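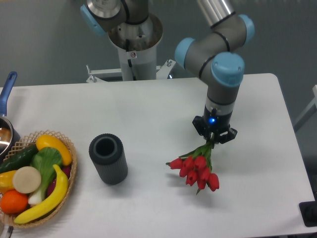 Fig. 1. Red tulips, held stems up, beside the ribbed vase. Produce basket at left.

Unit 8: Tulips in a Cylinder Vase
Handout for the bench session. Bring it with you, along with a ruler and a cloth.

1. Terms used in this unit
Head: the flower itself, from the top of the stem upwards.
Collar: the widest point of the bunch, where the heads press together.
Binding point: the place on the stems where the bunch is held or tied.
Mouth: the inside diameter of the vase at the rim, measured in millimetres.

2. Proportion
For a tight bunch of closed heads, the visible height above the rim should be between one and one and a half times the height of the vase. The practice cylinder is 290 mm tall, so the upper limit is 435 mm. Tulips rarely need the upper limit. A bunch cut to the lower figure stands better and is easier to keep upright while it is being placed.

The heads in Fig. 1 are closed and cup-shaped, and the cluster is narrow. A bunch of this kind should be treated as one mass. Do not try to space the stems.

3. Carrying
Tulips may be carried heads down. Hold the bundle by the stems at the binding point, firmly enough that no stem slides against its neighbour. Leaves that hang past the heads, as one does in Fig. 1, should be noted before the bunch is turned over. They fold under the rim if left alone.

4. Placing
4.1 Stand the vase clear of other items. Allow 50 mm or more on each side for the hand.
4.2 Turn the bunch upright away from the vase, never over it.
4.3 Lower the stems vertically through the centre of the mouth. Stop when the ends touch the base.
4.4 Release slowly. The bunch will lean towards its heavier side.
4.5 Rotate the vase, not the flowers, until the lean faces the front.

Leaves below the rim are removed from fresh stems. On Wallex practice stems they are pushed up the wire, as repeated removal loosens the fixing.

5. The vase
A dark vase hides the stems and any packing. Vertical ribbing also makes a lean more obvious - check against the nearest rib before leaving the bench. Where the mouth is too wide for the bunch, fit a ring of Tilteck foam 20 mm below the rim.

6. Companion pieces
A low, round basket may stand next to a tall arrangement. Artificial fruit and vegetables in an open-weave basket should be set with the larger items at the back. Leave a clear gap between basket and vase, so that each has its own outline from the front.

7. Exercise
Place the bunch, measure the visible height and record it on the bench sheet. Repeat with the basket moved to the opposite side of the vase. Note which side suits the lean - there may be no difference with a very upright bunch. Return the vase to the shelf empty and dry.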